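Capítulo 4
La conservación de la fruta de temporada

Objetivos del capítulo
– Reconocer el punto de madurez de las frutas de hueso y de pepita.
– Comprender el papel del azúcar, del ácido y de la pectina en una mermelada.
– Preparar una compota sencilla y guardarla sin riesgo.

4.1. El problema de la abundancia

Quien tiene un ciruelo en el patio conoce bien la dificultad. Durante once meses el árbol no da nada, y después da todo en dos semanas. La familia come ciruelas en el desayuno, regala una bolsa a los vecinos, hace una tarta, y todavía quedan cestas llenas en la cocina. Al final de la segunda semana las frutas del fondo ya están blandas y empiezan a fermentar.

En el pueblo de Grondach, donde la autora principal de este manual, Hae-won Moon, dio sus primeros cursos de cocina, esta abundancia se resolvía con una olla grande y mucha paciencia. Un cuaderno de recetas de 1826, que se conserva en una casa del lugar, dedica más páginas a las ciruelas que a la carne. Las cantidades son enormes para nosotros, pero el método es casi el mismo que vamos a estudiar: cocer lentamente, endulzar, llenar los tarros hasta arriba y cerrar.

La conservación de la fruta no es una técnica difícil. Pide, eso sí, orden y limpieza, y pide también entender qué ocurre dentro de la olla. Por esta razón empezamos el capítulo con algunas ideas generales y dejamos las recetas para los apartados 4.4 y 4.5.

4.2. Elegir la fruta

Para una mermelada conviene mezclar fruta madura con una parte de fruta un poco verde. La madura aporta el sabor y el perfume; la verde tiene más pectina y más acidez, y ayuda a que la mezcla cuaje. La fruta golpeada se puede aprovechar si se corta con generosidad la parte dañada. La fruta con moho se tira entera, aunque la mancha parezca pequeña.

Las manzanas y los membrillos son ricos en pectina y cuajan casi solos. Las fresas, los melocotones y las peras tienen poca, y necesitan zumo de limón o la compañía de otra fruta. Las ciruelas ocupan un lugar intermedio, según la variedad y el momento de la cosecha.

Antes de cocer, se lava la fruta entera con agua fría, se seca con un paño y se le quitan el rabillo y el hueso. Se pesa siempre después de este trabajo, nunca antes. Muchos errores de los principiantes vienen de esta diferencia de peso. 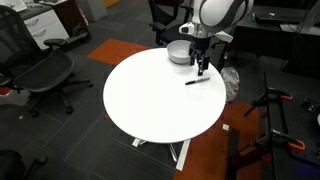

Figura 4.1. Cuenco blanco y rotulador negro sobre una mesa redonda.

4.3. Azúcar, ácido y calor

El azúcar tiene dos funciones en la conserva. Da dulzor, naturalmente, pero sobre todo retiene el agua de la fruta, y así los microorganismos no pueden utilizarla para crecer. Cuando reducimos mucho el azúcar, obtenemos una preparación más fresca y más ligera – una compota – que debe guardarse en el frigorífico y comerse en pocos días.

El ácido trabaja junto con la pectina. Sin él, la mermelada queda líquida aunque la cocción sea larga. En las recetas de este capítulo usamos el zumo de un limón y 200 gramos de azúcar para una compota familiar, y 25 gramos más si las ciruelas son muy ácidas. Onyekachi Oyelaran, que revisó las recetas para esta edición, prefiere añadir el limón al final, cuando el fuego ya está bajo. Nosotros lo ponemos al principio; el alumno puede probar las dos maneras y comparar.

En cuanto al calor, la regla es empezar despacio, hasta que la fruta suelte su jugo, y después subir el fuego y remover con frecuencia. La espuma que se forma en la superficie se retira con una cuchara. Para saber si la mermelada está en su punto, se deja caer una gota sobre un plato frío: si al inclinar el plato la gota corre deprisa, falta cocción.

Vocabulario del capítulo
Cuajar: tomar una consistencia firme al enfriarse.
Macerar: dejar la fruta con azúcar durante un tiempo, antes de cocerla.
Pectina: sustancia natural de la fruta que espesa la mermelada.

Para preparar en casa
Pregunte a una persona mayor de su familia qué frutas se conservaban en su infancia y en qué recipientes. Anote las respuestas en su cuaderno y tráigalas a clase antes de leer el apartado 4.4.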